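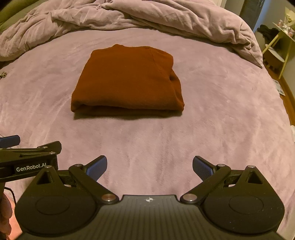 Kit corner: the Nudance hand grippers, first look

Quick one this month, deadline was yesterday. We've had a pair of the Nudance handheld grippers on loan through Arnstead, who are doing the rentals on this side of the country. Two units, one per hand, two fingers each, camera on board. You do the chore, the kit records it, the files go off to train your arm. Most of you know the drill by now.

Laundry first. A thick rust-red top on a fuzzy pink blanket, folded into a block, which is about as mean a starter as you can pick – soft on soft, hardly an edge to aim for. The blue rubber pads are the best part of the kit. They open wide and you can see both tips the whole time from the camera side, so lining up on a fold is easy. Thin stuff is another matter. Pillowcases slid out on us more than once, and a single sock is a pain.

Weight. Fine for 7 minutes, annoying after 20, and by the end of an hour my wrists had opinions. Arnstead say a lighter grip is coming in November. No word on whether renters get swapped over.

Cable. Too short if you're tall, and it catches on door handles. Tape it to your sleeve. The manual says clip it, but there's no clip in the box, at least not in ours.

Battery ran 90 minutes against the 80 they promise, so no complaints. Charging is slow. Plan on lunch.

Software is Jayasinghe, same as the older single-hand kit, and it still wants you to name every take before it'll let you start the next one. Why?? The left/right sync was good though. We recorded 1,738 takes over the loan and only threw out a handfull for drift, most of those from the first morning when we hadn't calibrated properly. Do the calibration. Both hands, every time you change the battery.

Compared to the Bredis set we had in the spring: Bredis is lighter and the case is nicer. Nudance has better pads and a wider opening, and for bulky clothes, towels and bedding I'd take it every time. For cutlery, pens, small parts – Bredis, easy.

Rental is by the week, deposit up front, both grippers plus charger and case. Spare pads are extra and you will want a spare set, ours were getting shiny on one side by the time they went back. Shipping is on you both ways, wich stings a bit.

Members wanting a go before renting: Arnstead will do a demo if we get enough names. Reply to this email with yours, and say if you're left-handed, as they set the start button up diffrently.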